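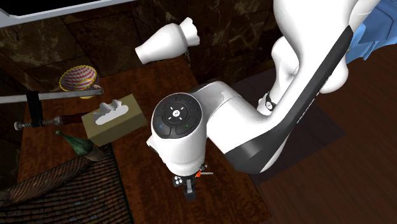
Household odds and ends on a wooden tabletop.

Home Jobs Stories Shop Contact

Part-time helper wanted for a house-clearing and resale shop

Hi, I'm Meron Assefa and I run Kurek, a secondhand shop on the Onau road, two doors up from the old Barby bakery. I've been doing this on my own plus one very patient cousin, and the back room has gotten away from me. So I'm looking for somebody to come in 23 hours a week, starting in March.

Most of the work is sorting. We clear out houses for families who are moving or settling an estate, and everything comes back here in boxes — cups, lamps, sewing kits, letters that should go straight back to the family (please always check inside books!). You'd unpack, clean, price the easy stuff, and set aside anything you're not sure of for me to look at. I love that part and will probably hover.

You'd also be out on clearances with me, usually 2 a week. Some of them are sad. I need someone who can sit down with a person for half an hour over a teapot they can't decide about and not look at the clock.

You don't need to know antiques. I sold shoes before this. You do need to be able to lift 30 pounds, get along with dust, and write so other people can read it. A driver's license would help a lot, as the van is a stick shift and my cousin hates it. If you speak anything besides English, tell me, it comes up more than you'd think.

Pay is hourly and I'll give you the number when we first talk, before you waste a trip. Paid breaks, and first pick of the stock at cost. We're closed Sunday.

To apply, stop by any afternoon or send me a few lines about yourself and about one object in your home you'd never give away. No resume needed, but I'll read it if you have one. There's a paid trial shift for anybody I think might fit — we'd do it at our storage unit on Mirano Street, so wear old clothes.

We use cookies to keep this site running. Accept | Settings

© Kurek Secondhand | Contact | Back to top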